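From: Wilson Cusi
To: slow-travel-divers list
Date: April 2, 2018
Subject: Re: [divers] Where to stay with one diver and one very firm non-diver?

Hi Yuzuki and everyone,

Sorry for the slow reply, I've been home a week and have only just got the salt out of everything. We did very nearly the trip you're asking about, so I'll answer your bits in order and you can skip whatever you don't need.

Yuzuki Hattori wrote:

> Hello all. My husband and I are trying to plan two weeks in December.
> I dive, he doesn't, and he has made it very clear that he isn't going
> to start. Last time we picked somewhere that was lovely for me and he
> spent nine days reading the same thriller on the same lounger.
>
> We're looking at Skadik and Okabe. Has anyone stayed at either? What
> I'd really like to know is:
>
> - is there anything to do on land, or off the beach without a tank
> - how bad is the boat transfer (he gets seasick)
> - is full board worth it
> - are the rooms all right or just "all right for divers"
>
> I did write to Skadik and got a very nice reply that answered none of
> this. Thank you! Yuzuki

We stayed at both, six nights at Skadik and then five at Okabe, and I'd send you to Okabe without much hesitation.

Skadik first. The diving is better there, I won't pretend otherwise. You roll off the jetty and you're on the reef, the guides are patient, and they never put more than four of us with one guide. I had a turtle asleep under a ledge on my first morning and I was grinning so much my mask leaked. But my sister Pia, who came along as our non-diver, had run out of things to do by lunchtime on the second day. There's a short path round the island (forty minutes if you dawdle, and she dawdled), a shelf of books mostly in German, and a table tennis table with one bat. The snorkelling off the beach is fine at high water and hopeless at low, when you're wading over broken coral in your sandals. They do run a snorkel trip but only when there's room on the dive boat, so you can't plan on it.

Okabe is a bigger place and feels more like a hotel, which I thought I'd hate and didn't. They have kayaks you can just take, a proper sandy bit for swimming, a cookery morning, and a half-day walk on the next island with a packed lunch. Pia did the walk twice! There's also a little outfit called Plullo working from the same beach who take people out to snorkel over the seagrass. They're separate from the resort so you pay them in cash, and you want to book the evening before, as the boat's small and fills up. She came back from that one talking faster than I've ever heard her.

The transfer. To Okabe it's an hour and ten minutes in a covered speedboat, and ours was flat calm on the way out and horrid on the way back. Get your husband a seat at the back on the left, where there's some air and you aren't being thumped up and down. To Skadik it's nearly two hours in a more open boat, and you will get wet, so put your passports in a dry bag before you get on and not halfway across like I did. If he's properly seasick I think that settles it by itself. The morning boats were calmer than the afternoon ones both ways, so if your flight gets in after midday I'd stay the night in town and go over fresh.

In town we were at the Hitico, up the hill from the jetty. Plain, clean, good showers, noisy cockerel. They'll keep a big suitcase for you while you're on the islands and they didn't charge us for it.

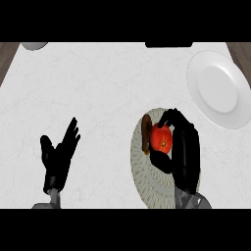
Full board: yes at Skadik, where there's nowhere else to eat anyway. At Okabe I'd take half board. Breakfast and dinner were more than enough, and there's a woman along the beach doing fried noodles and a sort of fish soup at lunch that I still think about. Do bring your own tea if you're fussy. I am, and I was glad of it.

Rooms. Skadik's are definitely "all right for divers". Ours had a fan, a mosquito net with a hole I mended with a plaster, and cold water only. At Okabe we had number 53, up the steps behind the dive shop, and it was lovely, with a balcony and a breeze, though you do hear the compressor from breakfast onwards. Ask for one of the rooms at the far end if your husband likes a lie-in. The far end is also nearer the swimming bit, so he'd win twice.

One thing to watch is the nitrox. Okabe charge extra for it and it wasn't in the price I was quoted by email, so get it in writing. They also wanted to see my card and my logbook, the paper one, and a photo on my phone took a lot of smiling to get accepted. My regulator started breathing wet on day 3 and they lent me one for the rest of the stay without any fuss.

And do take more small notes than you think you'll need. Plullo couldn't change anything large, nor could the noodle lady, and the resort would only change money at the desk for an hour before dinner.

If you're going in December you'll probably have some rain. The dive guides told me the water's a bit murkier then but you get far fewer people, and they seemed quite cheerful about it. I can't speak for that myself as we've only been in spring. Maybe someone else on the list has done it that late in the year?

I've got Okabe's price list and the boat times as a PDF, too big for the list, so write to me off-list and I'll send them over. Pia says she'll happily talk to your husband as well if he wants a non-diver's view. She'll be ruder about Skadik than I've been.

All the best,
Wilson

--
To leave this list, send a blank message with "unsubscribe" in the subject line.
Please trim your quotes when replying.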